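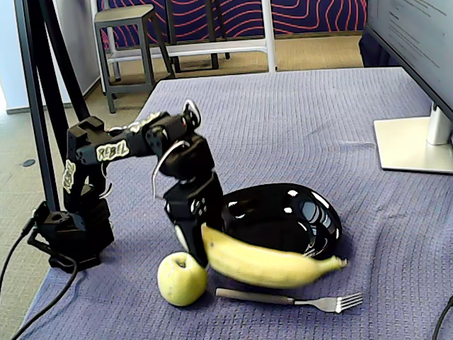 Handout 2, 2024-01-11
Course: Learning for Manipulation (Clavdale stream)
Notes by Widad Hattar, revised by Irfan Kwok

## Imitation learning with action chunks

Reading for the seminar: the Pelupessy notes, sections on sequence prediction and on dataset weighting. The derivations are not repeated in full. Bring your own plots from the September data if you have them.

### 1. Setting

We have a set of demonstrations. Each demonstration is a sequence of pairs (o_t, a_t), where o_t holds the camera images and the joint positions at step t, and a_t is the vector of target joint positions sent to the arm. Behavioural cloning fits a policy π(a | o) to these pairs by supervised learning. There is no reward and no model of the arm.

The usual complaint is compounding error. If the policy makes a small mistake with probability ε at each step, the expected cost over a task of length T can grow as εT², as the policy drifts into states that the demonstrator never visited. A shorter T helps. Chunking is one way to get it without changing the task.

### 2. Action chunking

The policy predicts the next k actions at once:

 π(a_t, a_{t+1}, ..., a_{t+k-1} | o_t)

If the whole chunk is run before the next prediction, the number of decisions falls from T to T/k. Two consequences follow.

1. The policy has fewer chances to drift.
2. Pauses in the demonstrations do less harm. A policy that sees one frame and predicts one action can't tell the start of a pause from the end of it, and may stay still for good. A chunk that is longer than the pause covers the way out.

The cost is slower reaction. During a chunk the arm is running open loop with respect to the images. If the fruit rolls at step t + 1, the policy learns of it at step t + k.

Gunnlaugur Brøndum's objection from last year's seminar still stands: the εT² bound assumes errors are independent of k, and they are not. Predicting far ahead is harder, so ε rises with k. The useful range of k has to be found by experiment.

### 3. Averaging overlapping chunks

Instead of running each chunk to its end, query the policy at every step. At step t there are then up to k predictions for the same action, made at steps t, t-1, ..., t-k+1. Combine them with weights

 w_i = exp(-m i)

where i = 0 is the oldest prediction, and normalise. A small m takes in new observations faster. A large m gives smoother motion and slower response. Note the direction of the index, which is the most common mistake in the coursework: with i = 0 as the oldest, a large m favours old predictions.

Averaging assumes the predictions agree on what to do. If one chunk goes left of the plate and the next goes right, the mean goes through it. See section 5.

### 4. The tabletop set

The set used in the exercises is called Garnstead. It holds 209 demonstrations of tabletop handling with fruit, a fork and dark dishes on a blue cloth. Of these, 51 are kept for validation and must not be used for choosing k or m. Choose both by splitting the remainder.

Training images come from more than one viewpoint. A side view shows the height of the gripper over an object well but is poor for distance along the line of sight. A top view gives position on the cloth and almost nothing about height. The top view also suffers from the arm hiding its own target, and this is worst at the moment of grasping.
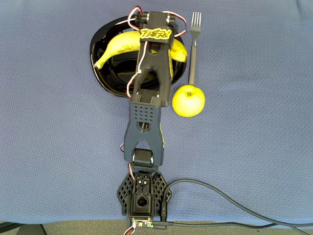 Figure 1. Top view. The upper link and gripper partly hide the bowl and the banana in it; the apple and fork to the right remain in view.

Points to keep in mind when you look at the validation errors:

- Glossy dishes produce highlights that change with viewpoint. A network trained on a single view can fix on a highlight as if it were a feature of the dish.
- The cloth wrinkles. Crop and shift augmentation is not enough to remove the dependence on fold positions; Bảo Ung's runs with colour jitter added did better on validation, though the gap closed as training went on.
- Servo cables move with the arm. They are correlated with joint position, so the network can read joint position from them. This is harmless until someone re-routes a cable.

Joint positions should be normalised per joint using training statistics only. The Momer loader does this by default but computes the statistics before the split. Switch it off and do it yourself.

### 5. Several valid actions

Take a fork lying between two pieces of fruit. A demonstrator may approach the handle from either side. With a squared error loss and a deterministic policy, the fitted action is the conditional mean:

 a*(o) = E[a | o]

If half the demonstrations go each way, the mean goes straight down the middle and belongs to neither group. More data doesn't fix this.

The remedy used in the exercises is a latent variable z, with an encoder q(z | a_{t:t+k}, o_t) used in training only. The loss is

 L = L_rec + β KL(q || N(0, I))

At test time z is set to zero, the mean of the prior. A large β pushes information out of z and brings back the averaging problem. A small β leaves z carrying so much that z = 0 is a poor guess. Aiman Sembiring's note in the Clavdale folder has the sweep over β, which should be read before starting exercise 3.

### 6. Exercises

1. Show that with k = T the policy is fully open loop after the first observation. What does the bound in section 1 say in this case, and why is it misleading?
2. Derive the effective delay of the weighted average in section 3 as a function of k and m. Check the limit as m tends to zero.
3. Train with k = 1 and with one larger k of your choice, for 2,083 gradient steps each. Plot the validation error against position within the chunk for the larger k. Report both views separately and together.
4. Mask the cables in the training images and repeat one run from exercise 3. Comment on any change in joint error.

Submit plots as vector files. State the seed.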